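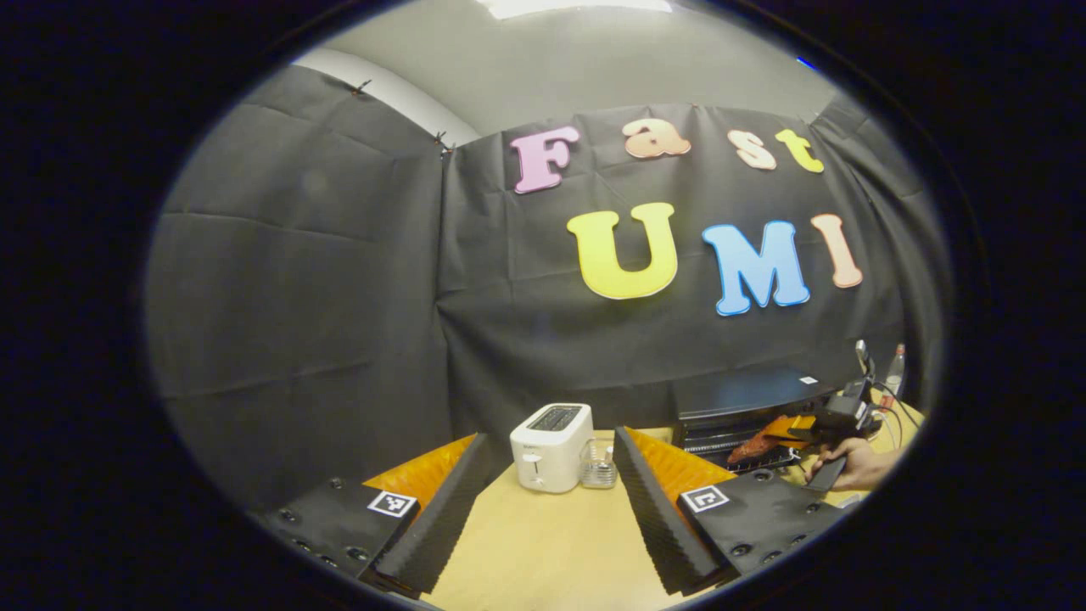
A mão que ensina

Reportagem de Laurier Simard

Genalyn Dagdag passa a manhã a pegar em fatias. Fecha os dois dedos da pinça, levanta, pousa, abre, recomeça. Uma pinça em cada mão, e nenhum robô à vista. O robô vem depois, dizem-lhe, e há de aprender com o que ela fez.

É esta a promessa que a Skirbridge anda a vender desde março a quem queira ouvi-la: esqueçam os braços mecânicos caros na fase de treino, esqueçam os programadores. Dá-se uma ferramenta de mão a uma pessoa comum, a pessoa faz a tarefa como a faria em casa, e os movimentos gravados servem de lição à máquina. Quando cheguei, já tinham 695 demonstrações do pequeno-almoço. Perguntei quantas prestavam. Arnel Lacson, que dirige as gravações, respondeu que dependia do que eu entendia por prestar.

A pergunta não era má vontade. Quem experimenta a pinça percebe depressa que pegar numa fatia de pão com dois dedos moles é uma coisa aprendida. Nas minhas primeiras tentativas apertei demais. Nas seguintes, aproximei-me torto e empurrei a fatia para o fundo da grelha. Lacson não apagou nenhuma. «Os erros também ensinam», disse, com o ar de quem já usou a frase noutras visitas. Talvez ensinem. Mas alguém tem de dizer à máquina quais são os erros, e esse alguém, por enquanto, é Genalyn, ao fim da tarde, diante de um monitor.

O método tem vantagens que seria tolo negar. A alternativa clássica, comandar o braço à distância com uma consola, é lenta e cansativa. Rodel Calimlim fez isso na Fomasent durante 22 meses e ainda fala do atraso entre a sua mão e a do robô como quem fala de uma dor nas costas. «Com a consola, eu sabia o que o braço conseguia fazer, porque era o braço que estava a fazer», conta. «Com a pinça na mão, o meu pulso vai a sítios onde o braço não chega.» Na Skirbridge reconhecem o problema e filtram os movimentos impossíveis. Quantos ficam pelo caminho, não quiseram dizer.

Depois há a cozinha. Uma torradeira em cima de uma mesa de ensaio não é a torradeira da minha mãe, encostada à parede entre o saco do pão e o rádio, com migalhas por baixo e o fio sempre atravessado. Mylene Estrella, que avalia fornecedores para a Distgate, viu duas apresentações deste género no último ano e saiu de ambas com a mesma dúvida. «Mostram-me sempre a tarefa onde a treinaram. Peço para mudar a mesa de sítio e de repente é hora de almoço.»

Pedi o mesmo. Lacson explicou, com paciência, que a variedade vem com o volume: mais pessoas, mais casas, mais fatias. É possível que tenha razão. Também é um argumento cómodo, que adia a prova para quando houver mais dados e, já agora, mais financiamento.

Do trabalho de Genalyn fala-se pouco nas apresentações. É paga à hora, dói-lhe o polegar direito e nunca viu o robô fazer uma torrada. Perguntei-lhe se tinha curiosidade. Encolheu os ombros e disse que preferia o turno em que se dobram toalhas.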